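Life Outside the Gate at Vilela

The runway at Vilela is 30 years older than most of the people who work beside it. Aníbal Tavares came as a mechanic, left the service after his second contract and stayed in town. He now runs a small store on the road to the main gate, selling boot laces, name tapes, phone chargers and whatever else a new arrival forgot to pack.

"They get two bags," he says. "Then they find out what February is like up here."

The base has 461 beds for junior enlisted personnel. Everyone else rents, mostly in Cluvell, where a one-bedroom goes for 800 a month. The waiting list for family housing was closed last winter and has not reopened.

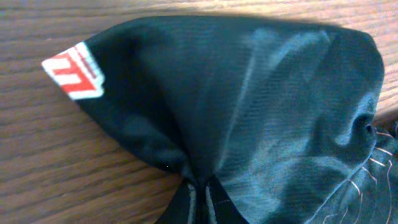 Dark woven fabric with a small label at one end.

Benvinda Esteves moved to Cluvell with her husband, a loadmaster, and their two sons. It was their fourth move. She had a teaching job at the last posting and spent most of a year getting her license accepted at this one. She teaches math at the middle school now, where a good share of each class changes every summer.

"I keep the grade records simple," she says. "Whoever gets these kids next has to be able to read them."

The base bus to Nuvon stops at 2000, which leaves the late shift looking for rides. Tavares keeps a sheet of paper by the register where drivers write down their names and times.
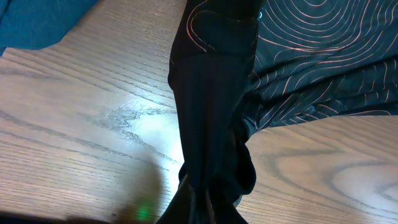 Next year a transport squadron is due to move in from Dretora. Landlords have started to ask for longer leases, and the school has ordered extra desks. Esteves does not expect to be there to see them used – her husband's orders run out in the spring, and the family has put in for a posting farther south.

Tavares has signed for another five years on the store.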